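Workshop notebook, 22 Jun 2024
Sorting things into the two wicker baskets, long white desk

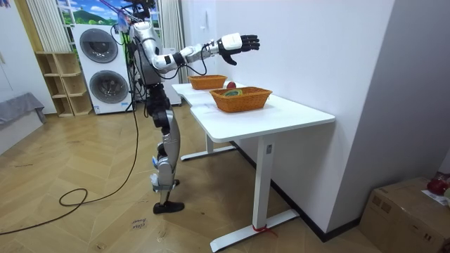 Do we need two baskets for so few things? One would hold the lot, but two give us a proper choice to make each time, and that's the part we're after.

Very pleased with these baskets! Comfort found them in Zemthorpe and the orange is lovely against the white top. The weave is open enough to grip at the rim, and they don't slide when nudged. Esi wants to try felt underneath anyway – fine by me, so long as it comes off again.

Order for today: apple first, then the small round green and yellow thing, then swap the baskets over and repeat. We did 16 rounds before lunch and 20 after. The apple is the fun one, it rolls if you set it down carelessly and then you're chasing it along the desk. Senyo suggests a pear (worse, surely?).

Desk height left at Obed's setting. Please don't touch the panel until he's written it down.

To do: ask Efua about a third basket, a shallower one. More apples – the red sort again.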